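작업 노트 / 포장재 분류대
3월, 오전
기록: Sekar Wijaya
열람: Tirta Tuhumury, Bayu Menon

1. 목적

Kirum 건 혼합 봉지 과자의 1차 분류 기준을 정한다. 지난번 Marlina가 쓴 기준(제품명순)은 시간이 너무 걸려서 폐기. 이번에는 봉지 바탕색과 크기만 보고 나누고, 제품명과 날짜 인쇄는 2차에서 확인한다.
입고 수량은 전표 기준 134봉. Patham 창고에서 한 상자로 옴. 상자 안에서 이미 섞여 있었고 구획지 없음.

2. 조건

작업대: 밝은 색 상판, 북쪽 창가 자리.
조명: 천장등만 사용. 스탠드는 봉지 필름에 반사가 심해서 껐음.
용기: 바구니와 상자 혼용. 바구니는 색으로 구분하고 라벨은 붙이지 않음. 라벨 접착제가 남는다고 Saodah가 지적한 건 반영.
저울: Esard, 영점 확인함. 빈 바구니 중량은 Bayu 표를 그대로 씀.

3. 분류 규칙(초안)

노란 바탕의 작은 봉지는 주황 바구니.
빨강 및 기타 색은 청록 바구니. 투명 포장도 일단 여기.
대형 봉지는 색과 관계없이 상판에 남겨 두고 마지막에 처리. 바구니에 넣으면 아래쪽 작은 봉지가 눌린다.
판단이 안 되는 것은 청록 쪽으로. 나중에 한 번 더 뒤지는 것이 주황 쪽을 다시 확인하는 것보다 빠름.

4. 작업 상태

상판에 펼친 빨강·노랑 봉지와 바구니 두 개.
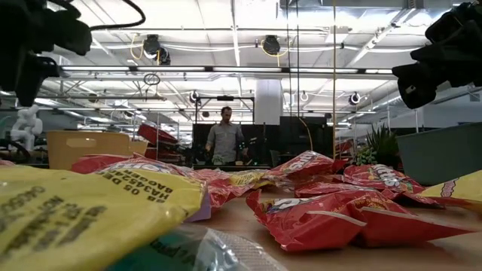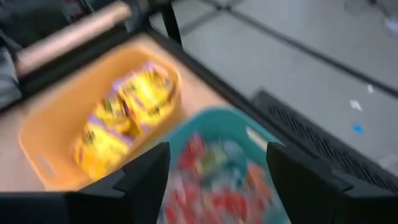 5. 관찰

5.1 색 기준은 대체로 쓸 만함. 노랑과 빨강은 멀리서도 구분된다. 문제는 노란 봉지 가장자리에 보라색이 들어간 것. 주황 바구니의 노란 봉지에도 보라색 부분이 보이는데, 겹쳐 놓으면 보라색 포장으로 잘못 읽을 수 있다. 규칙에 "가장 넓은 면의 색"이라고 명시할 것.

5.2 빨간 봉지가 서로 겹치면 경계가 잘 안 보임. 상판에 쏟을 때 한꺼번에 붓지 말고 30봉씩 나눠서 펼친다. 30은 감으로 정한 숫자이고 근거 없음. Tirta가 다른 값으로 해 보겠다고 함.

5.3 인쇄 확인. 앞쪽 큰 노란 봉지에 05 DEC, HA34524A, BAOGER가 거꾸로 놓여 있음. 05 DEC이 제조일인지 기한인지는 이것만으로 판단 불가. 연도도 확인 못 함. 2차에서 봉지를 돌려 전체 문구를 옮겨 적을 것. HA34524A도 로트 번호로 단정하지 말고 일단 "문자열"로만 기입.

5.4 뒤쪽 빨간 봉지의 흰 글자는 끝부분 LES 정도만 읽힘. 제품명 칸 비워 둠. 추정해서 채우지 말 것(지난번 표에 추정값이 섞여서 Marlina가 전부 다시 봤음).

5.5 청록 바구니는 색이 너무 많이 섞임. 빨강, 흰색, 연녹색, 주황, 회색 투명이 한 더미. 규칙대로 하면 당연한 결과지만 2차 작업 부담이 이쪽으로 몰린다. 빨강 전용 용기를 따로 두는 쪽이 맞아 보임. 바구니가 모자라면 손잡이 구멍 있는 상자로 대체.

5.6 소음. 필름 봉지를 한꺼번에 뒤적이면 옆자리 통화에 방해된다고 함. 오후 2시 이후에 할 것.

6. 중량

오전에 잰 합계 1592 g. 용기 제외 값. 단, 상판에 남긴 대형 봉지는 포함하지 않았으므로 전표와 직접 비교하면 안 됨. 대형은 따로 재서 다음 쪽에 기입.
저울 표시가 안정되는 데 시간이 걸림. 창문 닫고 다시 재니 바로 멈춤.

7. 수정할 것

- 규칙 1번 문구: "노란 바탕" 대신 "가장 넓은 면이 노랑"
- 빨강 용기 추가. 크기는 청록과 같은 것으로
- 투명 포장 처리 미정. Saodah와 상의
- 기록표에 "인쇄 방향" 칸이 필요한지 검토. 거꾸로 놓인 채 읽으면 숫자를 틀리기 쉬움
- Purba 쪽 양식은 제품명이 필수 칸이라 지금 방식과 맞지 않음. 빈칸 허용되는지 Bayu가 문의
- 다음 입고분은 대략 100봉 예정. 같은 규칙으로 한 번 더 돌려 보고 확정

8. 메모

장갑은 얇은 것으로. 두꺼운 장갑으로는 봉지 끝 압착부가 안 잡힘.
찢어진 봉지가 나오면 분류에서 빼고 별도 봉투에 넣은 뒤 전표 뒷면에 적는다.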